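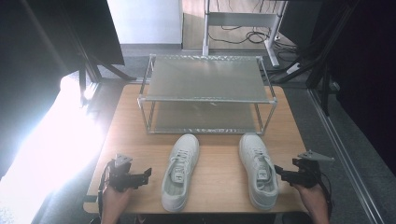

Keeping white sneakers white (and the hallway tidy too!)

I love white sneakers and I refuse to save them for dry days. Here's my routine, and it costs next to nothing.

Take the laces out first. Soak them in a bowl of warm water with a spoonful of dish soap while you get on with the rest. Knock off dry dirt with a soft brush — never start wet, or you'll rub the mud right in!

For the soles, mix baking soda and a little water to a thick paste, scrub it on with an old toothbrush, leave it for 8 minutes and wipe. Uppers get a barely damp cloth and a drop of mild soap, that's all.

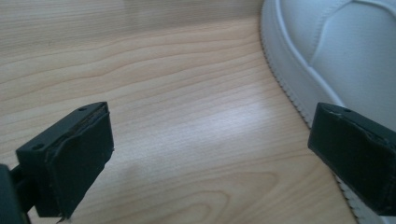 White sneaker on a light wood surface.

Stuff the shoes with plain white paper towels (newsprint can rub off on the lining) and let them dry away from the radiator. Change the paper after four or five hours if it feels soggy.

Now for storage! Chiharu Nishimura wrote in last March to say she lines her shoe shelves with old placemats, and I've copied her ever since. They lift out, you shake them over the trash, done. Wet boots go on the bottom — always! Grit falls down, and your clean pairs up top stay clean.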